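Laundry Rooms of Ternville: The Gallery

Welcome to the laundry page! We asked readers to show us the corner where the washing gets done, and the answers just kept coming (381 of you wrote in, which is wonderful and also why it took me until October to sort through everything). I love these rooms. People fuss over kitchens and bathrooms, but the laundry is where you find the clever shelf, the good old basket, the hook somebody put up in an afternoon and has used every day after that.

What you get on this page is a bit of talk about what I noticed, a few notes from readers, and then the gallery entry for this round. Click through to the older rounds from the menu if you want more, there's plenty.

Floors first. So many plain floors this time, and I'm all for it! Gray, cream, one very brave dark green. Kauko Kettunen wrote to say he pulled up old carpet in his utility room on Kinnunen Street and painted the concrete himself, two coats, and now he can find every dropped sock at a glance. I tried the same trick at home with a sample pot and he's right, a light floor shows you everything, including the lint.

Then baskets. Oh, the baskets. I could run a whole page on baskets and I might. Wicker ones that snag sweaters, canvas ones on wheels, the tall kind you have to dive into headfirst for the last washcloth. My own favorite is still the low plastic sort with holes in the sides. It's easy to rinse out, it doesn't mind a damp towel, and you can slide it along the floor with one foot when your arms are full. Marjatta Pitkänen has kept the same one going for years and carries tomatoes in it every summer, then back it goes to towels.

And a word for front-loaders. I grew up with a top-loader that walked across the floor during the spin, so a big round door at the front still feels like a treat to me. You park the basket right under it and pull everything straight down. No leaning in, no socks lost on the way. If you have kids, they'll sit and watch the wash go around (mine did, with snacks).

A few of you asked about door seals. Wipe the rubber with a dry cloth after the last load of the day and leave the door open a little while, if there are no small children or pets about. That's all I do and it's been fine.

Now, the gallery. It's a simple one: a white washer, a pale basket, and light gray floor around them. The whole job of laundry, ready to go! Look at the rim of the basket too, that brown band is such a nice warm touch against all the white and gray.

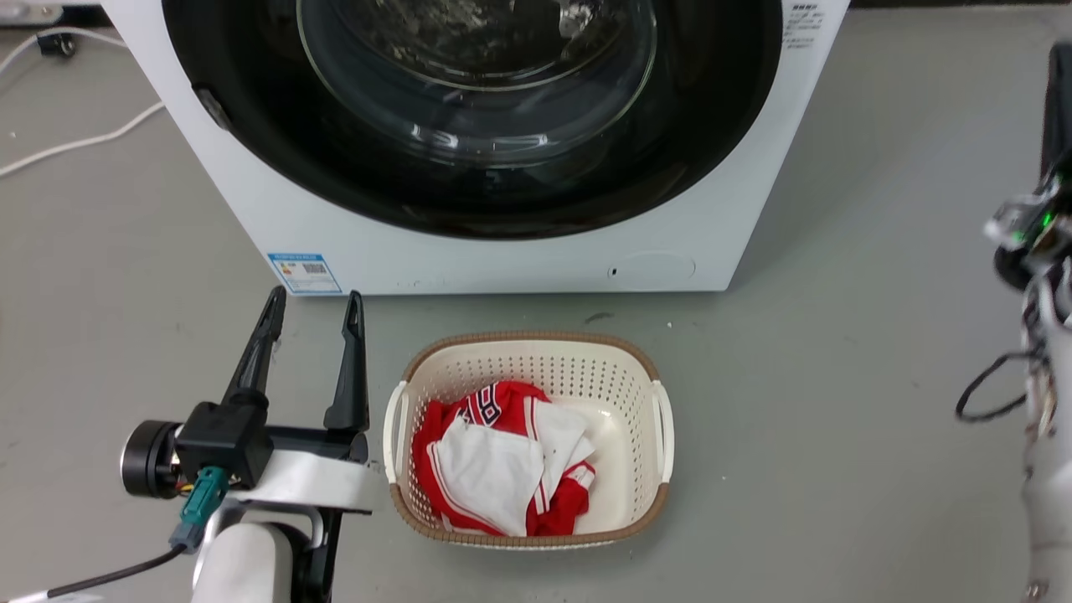
White front-loader with its big black-rimmed door, and a cream basket waiting in front. I want that basket.

The next round is all about drying: lines, racks, radiators, the back of a chair, whatever you use. Send one or two pictures and a sentence about the room. Small rooms are very welcome, and so are messy ones!

Gallery: Laundry Rooms
Comments (2)
Next round: Drying Day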